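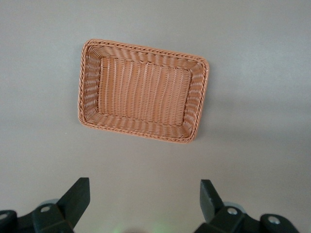
Second arm or better grippers? Spending what's left of the pot

Posted in: Buying and Budgets

despina_l
Hello all, and apologies in advance for the length, I do go on a bit. Despina Liapis here, for those who remember me from the old mailing list. I look after the packing room at Flondley, where we make up gift baskets for farm shops and the like, and we've had one small arm on the bench since last July. It's been a good year with it on the whole. I have 1000 pounds left in the equipment pot, and it has to be spent or promised by Tuesday or it goes back into the big pot and I never see it again.

I'm torn between putting the money towards a second arm (a used one, and I'd have to beg for the rest) or spending it all on the arm we've got. By that I mean better fingers, a proper wrist camera and perhaps a few hours of somebody clever's time. The job is picking up an empty woven basket and setting it down square at the filling station. They're the synthetic rattan sort with a thick braided rim and rounded corners, and they don't always arrive facing the same way. At the moment we've got plain flat black fingers, and the blades are getting a bit scuffed. The rim is a lumpy old thing to get hold of and I'm never quite sure what the fingers will find when they close.

What would you do?

pegboard
Fingers. Every time, fingers. I spent 18 months nagging for a second arm and when it came I had two arms dropping things instead of one. Look at the edge of that basket, it's basically a rope. A flat blade against a twisted braid is only touching at the high spots, so you want something with a bit of give in it. We put soft pads on ours, and they cost very little compared with anything that has a motor in it. Do budget for spares though! They wear, and you'll want a drawer full.

MarrowfatMick
I'm going to disagree with pegboard, in a friendly way. If the pot goes back on Tuesday then the pot is the problem and the fingers can wait. You can always find money for pads out of consumables, because it looks like buying tape. You can't find money for an arm out of consumables. I'd put the whole lot down as a deposit on the second one and sort the pads out quietly the month after.

pegboard
Mick, that's fine if the rest of the money really does turn up. She said she'd have to beg for it. I've seen a deposit sit with a supplier for the best part of a year while two managers argued about who was paying the balance, and the poor woman in the middle couldn't buy so much as a screw in the meantime.

MarrowfatMick
Fair point, and I'll admit I've always had a soft boss. Despina, how likely is the begging to work?

despina_l
Middling, I'd say. He likes the arm and brings visitors round to see it, but he does go pale when I mention another one.

On pads, thank you pegboard, that's very helpful. I had a quote from Flalline for a pair of shaped fingers with a rubbery face, and that came to 400 including the postage. Does that sound dear to anyone? I've nothing to compare it with.

tillyfromgoods
Hello Despina, lovely to see you on here! It's not cheap, but I wouldn't call it daft if they're shaping them to suit you. I would ask if that's for the pair or each, though, and ask what the second pair costs, as the first lot usually has the drawing time in it. We used Zanico for ours and were happy enough with the fingers, but they took an age to answer emails.

The other thing I'd ask about is how wide your gripper opens. Can it go right across the short side of the basket, or are you pinching one bit of rim? If you can get hold of both long sides at once then you may not need fancy fingers at all, and if you're pinching one side you'll want a lot more grip. It changes what you ought to buy.

despina_l
That's a very good question and I'm ashamed to say I've been pinching the rim all this time, as that's how it was set up when it came. There does look to be plenty of room between the fingers when they're open. I shall go and measure with a ruler first thing.

quillfeather
Can I put in a word for the table? Pale grey and smooth is nice for the camera, a peachy basket shows up a treat on it, but it's slidey if it's anything like ours. Half our bad picks were the basket scooting off when a finger nudged it. We put a thin grippy mat down and a lot of the trouble went away. Price it before you sign for anything.

MarrowfatMick
A mat also counts as consumables, I'll just say that.

pegboard
Mick, you'd put a forklift down as consumables.

tillyfromgoods
If you do end up with money over after the fingers, I'd keep it for the clever person's hours before the camera. The one you've got may be perfectly all right. We were all set to replace ours, and then a chap from Strömberg spent a morning fiddling with the lights and we cancelled the order.

despina_l
You are all very kind. So the plan for now is to measure the opening, try a mat, ring Flalline about the price of a second pair, and put in for fingers plus a day of help. I'll write the second arm up properly for next year with some pick figures behind it. Mick, I know you don't approve.

MarrowfatMick
I don't, but I'd like to see the pick figures. Are you logging misses by hand or does the arm do it?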